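Home | Products | Downloads | Manuals | Support

Trultisent Two-Arm Bench: Set-up Guide
Section 3. Comparing gripper fingers on mixed objects

3.1 Before you start

Use this section to compare the Bumolden pointed finger with the Vutside flat finger. Both fit the standard wrist. Run each type through the same task before changing over.

1. Switch off power to both arms at the controller.
2. Fit the same finger type to the left and right grippers.
3. Check that each cable has a free loop at the elbow.

CAUTION: Keep hands outside the enclosure while the arms are powered.

3.2 Placing the objects

4. Place the folding music stand on the board, within reach of the right arm.
5. Lay the sheet music flat on the left side. Pages may overlap.
6. Put the microphones and small bricks where the arms can approach them.

Music stand and sheet music on the board, with both arms over the work area: 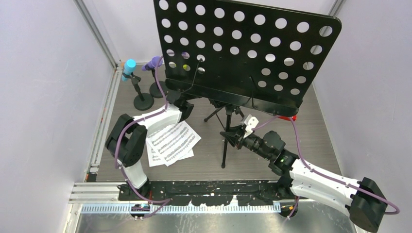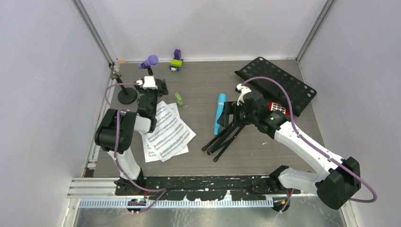

3.3 Running the comparison

7. Set the grip force limit to 553 on the controller for both finger types.
8. Run 11 trials per finger type. Log each as held, slipped or missed.
9. If a finger slips on the tripod leg in 3 trials, stop and inspect the pad.

NOTE: Replace pads after 2000 closing cycles. Paper picks wear the tip first.

10. Save the log before removing the fingers.

Reader comments

Is the force limit per arm or shared? The controller page doesn't say.

Per arm. Set it twice.

Step 9 should mention the ledge of the stand too. Our pads slip there more than on the legs.

Contact | © Kalogeropoulos Automation | Revised 10/27/23 | Back to top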